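Baston, notes sur le jeu de données « débarrasser la table »

Version du Jun 25, 2020
Contact : Shayne Pomare

Contenu

Baston rassemble des prises courtes sur une activité très ordinaire : vider une table et jeter à la corbeille ce qui doit l'être. Emballages, papiers froissés, petits objets oubliés au bord du plateau. Le jeu compte 505 prises, réparties entre deux pièces que nous appelons Prurkow et Flasirach. Ces noms servent uniquement à s'y retrouver dans les dossiers, ils ne correspondent à aucune adresse.

Une prise commence quand la table est garnie et s'arrête quand la personne qui annote juge que le rangement est fini ou abandonné. Les prises abandonnées sont conservées. Elles portent la mention « incomplet » dans la colonne état.

Organisation des fichiers

Un dossier par pièce, puis un dossier par prise. Dans chaque dossier de prise :
images/ contient les vues extraites, numérotées dans l'ordre
objets.csv contient la liste de ce qui se trouvait sur la table au départ
notes.txt contient les remarques libres, souvent vides

Le fichier objets.csv a une ligne par objet, avec son nom courant en français, sa catégorie et sa destination attendue. Les noms n'ont pas été harmonisés partout : « sachet », « paquet » et « emballage » désignent parfois la même chose. Pour un tri automatique, utiliser la colonne catégorie.

Catégories

emballage : sachets, boîtes, paquets, pleins ou vides
papier : feuilles, essuie-tout, tickets, froissés ou non
petit objet : tout ce qui tient dans la main et ne se jette pas
vaisselle : gobelets et assiettes, seulement à Flasirach
autre : à éviter, mais il en reste

Un emballage encore plein va en « garder ». Un emballage vide va en « corbeille ». Quand on ne peut pas trancher à l'image, la destination reste « inconnue » et il ne faut pas la deviner à partir des prises voisines.

Mobilier

Les tables et les chaises changent de place d'une prise à l'autre. On ne les remet pas à une position fixe entre deux prises et aucune marque au sol n'est prévue. La corbeille est posée par terre, à portée de la table, et n'est pas forcément vide au début. Son contenu de départ n'est pas listé dans objets.csv.

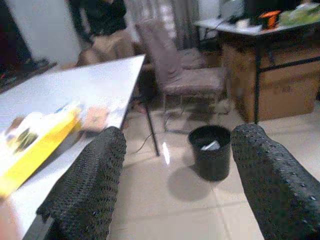
Pour savoir si un papier a été jeté pendant la prise ou s'il était déjà dans la corbeille, il faut donc comparer la première vue et la dernière. Une vue isolée ne suffit pas. La même remarque vaut pour les objets proches du bord de la table : tant qu'on n'a pas la suite, on ne sait pas s'ils vont rester là.

Les câbles au sol, les pieds de table et les chaises ne sont pas annotés. Les reflets sur le carrelage non plus. Plusieurs relecteurs les avaient pris pour des morceaux de papier dans la première passe, et les lignes concernées ont été retirées en January.

Qualité des vues

Beaucoup de vues sont floues, surtout pour les objets posés près du bord. Nous n'avons pas filtré. La colonne net vaut 1 quand le nom d'un objet peut être donné sans regarder les vues voisines, 0 sinon. Une prise contient jusqu'à 300 vues.

Problèmes connus

Dans 8 prises de Prurkow, objets.csv est vide. Les images sont utilisables.
La catégorie « vaisselle » est trop peu fournie pour servir seule.
L'état « Ok » et l'état « ok » coexistent dans la colonne état. Les traiter comme une seule valeur.
La numérotation des prises de Flasirach commence à 1000, celle de Prurkow à 1.

Corrections

Envoyer le nom de la pièce, le numéro de la prise, la ligne concernée et la valeur proposée à Shayne Pomare. Les corrections de catégorie sont intégrées directement. Celles qui touchent à la destination sont relues par une deuxième personne avant d'être reportées dans le fichier.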